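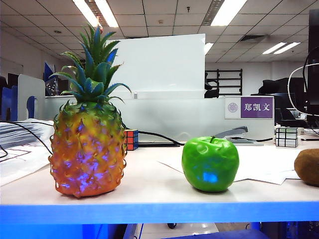
## Jornada de puertas abiertas en Planum: entrevista con la dirección técnica

*Skirkport, diciembre de 2023*

La empresa Planum, dedicada a la automatización de tareas de manipulación ligera, abrió sus oficinas de Skirkport a representantes del sector y a centros de formación profesional. La visita constó de una exposición inicial, un recorrido por los puestos de trabajo y un turno de preguntas. Al término de la jornada, la dirección técnica atendió a este boletín.

La primera cuestión versó sobre la elección de las piezas. Sobre la mesa de demostración se disponen una piña y una manzana artificiales, además de cubos de tipo rompecabezas y una grapadora. «Buscamos formas que planteen dificultades distintas», explica la dirección técnica. «La corona de la piña ofrece puntas en todas direcciones; la manzana es algo irregular y presenta brillos. Para un sistema de visión son dos problemas diferentes, y conviene que el visitante los tenga delante al mismo tiempo».

El programa, denominado Skodton, se puso en marcha en abril con un equipo de 6 personas. Desde entonces se han definido 12 ejercicios de localización y agarre, que se ejecutan sobre mesas de oficina corrientes. Preguntada por esta decisión, la dirección técnica señala que los clientes de la compañía no disponen, en su mayoría, de instalaciones acondicionadas. «En una oficina hay papeles, cables y luz de techo. Si el sistema únicamente responde sobre una superficie despejada, su utilidad es muy limitada».

Los reflejos ocuparon buena parte del coloquio. Varios asistentes se interesaron por el comportamiento de los algoritmos ante superficies especulares. «El cubo de acabado plateado sigue siendo el objeto más exigente de la serie», reconoce la entrevistada. «Refleja lo que tiene alrededor y los bordes se confunden con el fondo. Las caras de color, en cambio, se separan bien gracias a las líneas negras».
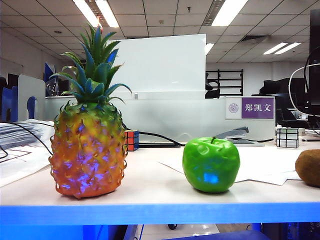
*Puesto de trabajo con las frutas en primer término y los cubos detrás, durante la jornada.*

En cuanto a la asistencia, Planum recibió alrededor de 80 visitantes, distribuidos en grupos reducidos. La jornada contó con la colaboración de la Fundación Mekonnen, entidad constituida en 1941 y vinculada a la enseñanza técnica en la comarca, que prevé incorporar parte de los ejercicios a sus cursos.

Sobre los próximos pasos, la dirección técnica se muestra prudente. «Queda trabajo en la estimación de profundidad cuando un objeto tapa parcialmente a otro. No anunciaremos plazos hasta completar esa fase». La documentación entregada a los asistentes puede solicitarse en la recepción de la sede de Skirkport.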